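Where Do the Keys Go? Lost Property at Fustcombe College
Final project report, Intro to Social Research
Group 2

1. Why this topic

Everybody in our group has lost something on campus this year. Two of us lost the same kind of thing (dorm keys) in the same building (Cabrera Hall) and only one got them back. The replacement fee is steep and you have to sign a form. So that was the starting point. First idea was parking, but another group already had parking.

Research question: what kinds of lost items make it back to their owners at Fustcombe, and what kinds don't?

Second question, added after the proposal feedback: does it matter where the item was handed in?

2. Background

Not a lot written on this for colleges. More on trains and airports. What we did find mostly says people claim expensive things and leave cheap things, which makes sense. Umbrellas hardly ever get claimed. Phones do. Keys are in the middle and the sources don't agree. A key costs almost nothing as metal but a lot as a problem, so you would expect people to come looking. Some of them just pay for a new one right away and never check.

Fustcombe has no central lost and found. There is a desk in the library, a drawer in Cabrera, a shelf at the gym, and the dining hall has a box. Each one keeps its own log. The library log is in Bunix, the old records program they also use for room bookings. Cabrera uses a paper notebook. Gym has a spreadsheet. Dining hall started writing things down in September, before that nothing.

3. Method

We got permission to copy the logs with names and phone numbers taken out. Then typed the Cabrera notebook in by hand, which took way longer than planned. Handwriting was rough. Anything we could not read got marked "unclear" and left out.

After cleaning there were 1,297 entries. We sorted them into types: keys, clothing, water bottles, chargers and cables, cards, books, glasses, other. "Other" got big. It has a waffle iron in it.

Also did a survey. Put up 800 slips with a QR code, in mailboxes and on the bulletin boards. We got 242 usable replies. Survey asked what was the last thing you lost, did you look for it, where did you look first, did you get it back.

Coding problem: a keychain with a student card on it, is that keys or cards? We went with keys. If the ring had no key on it at all, only a fob or a tag, we still said keys, as long as the log called it that. The gym log says "key thing" a lot.
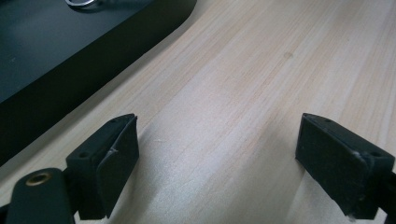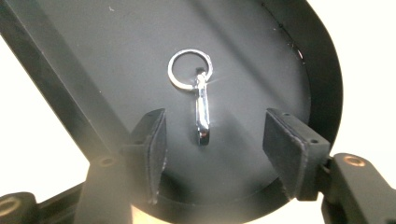
Fig. 1. First picture, light wood tabletop. Second picture, metal split ring and keychain on a black surface.

4. Results

Clothing was the biggest type in every log. Hoodies, single gloves, one entire suit jacket. Water bottles next. Keys came third overall but first in Cabrera, probaly from the mail room being there. People put the keys down to open a package and walk off.

Claimed most often: cards and phones. Claimed least: water bottles and chargers. This matches the background reading.

Keys were weird. In the library most keys got claimed, and fast, usually same day. In the Cabrera drawer most did not. Same students, same kind of dorm key. The gym was in between. We did not include the dining hall in this comparison, too few entries.

The survey helps explain it. Students who lost keys said they checked the library desk first, even the ones who were not in the library that day. Many had never heard of the drawer in Cabrera. One reply just said "there's a drawer??"

Time of day mattered less than we thought. Small bump at 4 p.m. when the late labs let out.

5. What could be done

Cheapest fix is a sign in the Cabrera mail room saying where the drawer is. We asked, and the front office said they would think about it.

Bigger fix is one shared log. The college already pays for Terkari, which runs the maintenance requests, and it has an unused form for found items. All four places could enter things there and students could search it. Somebody would need to switch it on and train the desk workers. We did not price this out.

Returned keys would still need care. The log should not say what room a key is for, and right now the Cabrera notebook sometimes does. That should stop either way.

6. Limits

Logs only show what was handed in. Stuff that was picked up and kept, or is still under a couch, is not in there. Survey people picked themselves, so probably more annoyed than average. The notebook has gaps over break. And three different desks writing "black jacket" means we may have have counted some items twice if they got moved between desks.

We also wanted to interview the desk workers but ran out of weeks. The questions are written, they are in Appendix B if next year's class wants them.

Appendix A: coding sheet
Appendix B: interview questions (not used)
Appendix C: survey text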